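Reduvow Handling Cell: Progress Report to Plivmont

Period covered: March
Prepared by: Hrvoje Dimitriou, cell maintenance

1. Status

The cell is running and available for the household handling work under the Skovumberg grant. Setup is finished apart from the cable routing, which is covered in section 3. We lost three shifts in the period, all of them to the wrist mount.

2. Work done on the arm and gripper

The wrist bracket had worked loose twice by the time of the last report. We took the gripper off, cleaned the mating faces, and put it back with new screws and thread locker. The screws are now checked with a torque driver at 8:00 a.m. before the first run, and the reading goes in the cell log. There has been no movement at the bracket in the last 100 cycles.

The finger plates were worn at the tips. We swapped them for the spare set from Dreßler and zeroed the gripper again. Closing force was set low to begin with and raised in small steps, using enamelware as the test load. Enamel is slippery and chips easily, so it shows up a bad setting early.

The wrist camera was recalibrated after the gripper went back on. The fixed camera did not need to be touched.

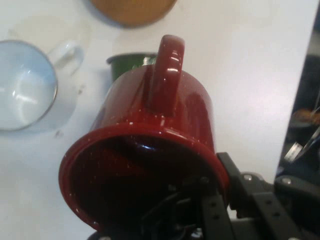
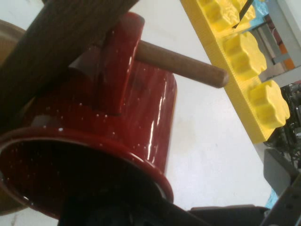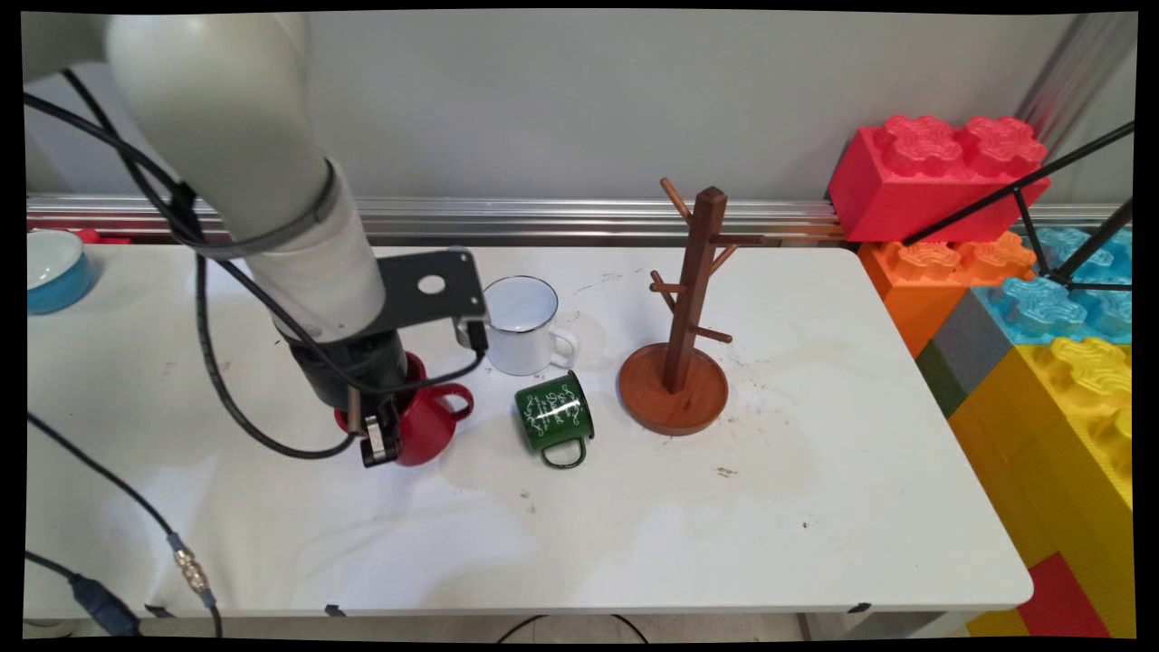 Enamelware on the white table at the cell.

3. Open items

Cable routing. The cables run down the outside of the arm and can reach the tabletop when the arm is low. We want to hold them closer to the forearm with two more clamps and leave a service loop at the wrist. The clamps are on order. Until they are fitted, the arm speed is held to 30 percent for low reaches.

Table surface. The top is scuffed and stained. It is still flat, and we plan to clean it and leave it in place. A replacement top was quoted, but I would sooner spend that money on a second set of finger plates.

Glare. Shiny enamel throws bright highlights into the wrist camera view. We have tried a shorter exposure, with mixed results. A diffuser for the overhead light will be tested next.

4. Spares and budget

Spending is on plan. The finger plates and screws came out of the consumables line, and nearly all of that line is now used. We ask for approval to move the unspent travel money into it. One spare wrist cable is in stock. There are no spare finger plates at present, and delivery is quoted at 12 working days.

5. Next period

Fit the clamps and lift the speed limit. Test the diffuser. Write up the morning check so that the Skovumberg staff can do it without me on site. The draft will be sent to Plivmont for comment along with the next cell log.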